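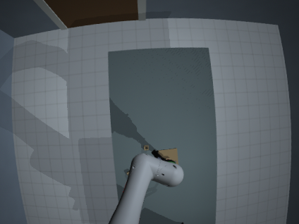
Stavell No. 3 Hand-Crank Grain Mill

I have wanted to list this mill for a long time, and I'm so pleased that it's finally on the shelf. The Stavell No. 3 is a hand-cranked burr mill for home bakers, the kind you clamp to the edge of a counter and keep using until your neighbors start asking what smells so good.

It grinds wheat, rye, spelt, barley, dried corn and rice. It does a lovely coarse cracked wheat for porridge, and with the burrs set close together you get flour fine enough for pancakes and sandwich bread. Please don't put flax or other oily seeds through it (they gum up the burrs, and cleaning them out is a miserable evening's work).

Updated 26 December 2021
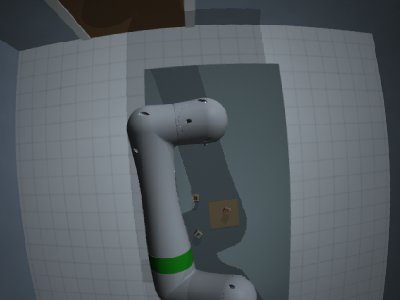
by J. Escobedo

I bake twice a week, mostly whole wheat and a dark rye, and I ran the No. 3 in my own kitchen all winter before last. What won me over was the adjusting knob. It clicks! Each click is a small, definite step, so once you find the setting you like for rye you can write it on a bit of tape and go straight back to it next time. My old mill had a smooth screw that crept looser as I cranked, and every loaf was a little different.

The handle is long, and you'll be glad of that on hard red wheat. A cup of fine flour takes me roughly 2 minutes at an easy pace. Corn is harder work. I run it through once on a wide setting and then again on a medium one, and the cornbread is worth every turn.

Details

Burrs: hardened steel, removable without tools
Body: cast iron, tin plated
Hopper: holds 685 grams of wheat berries
Clamp: fits counters and tables up to 2 inches thick
Handle: ash, oiled
In the box: mill, clamp pad, cleaning brush, spare shear pin, printed guide
Price: $126

Setting up

Wipe the burrs with a dry cloth before first use, then grind a handful of cheap rice and throw it out. The rice picks up any oil left from the factory. Tighten the clamp by hand, check it after the first few turns, and tighten it again if the mill has shifted at all.

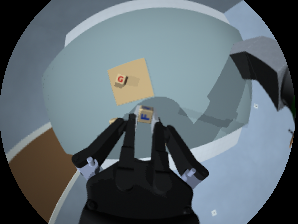

Once you're grinding for real, start with the burrs a little wider than you think you need and bring them in a click at a time while you turn. If they touch when the hopper is empty you'll hear a scraping sound, so back off one click. Never wash the burrs. Brush them out, tap the housing, and leave the hopper open overnight.

Fresh flour drinks more water than the bagged kind, and it's slower about it. I mix my dough, leave it under a towel for half an hour, and only then decide whether it needs another splash.

Goes well with

The Fostham flour sifter, medium mesh, if you like a lighter loaf. The Flilport grain bin also has a lid wide enough for a proper scoop, and I keep two of them under the counter.

The coarse burr set for the No. 3 is due back in stock in March.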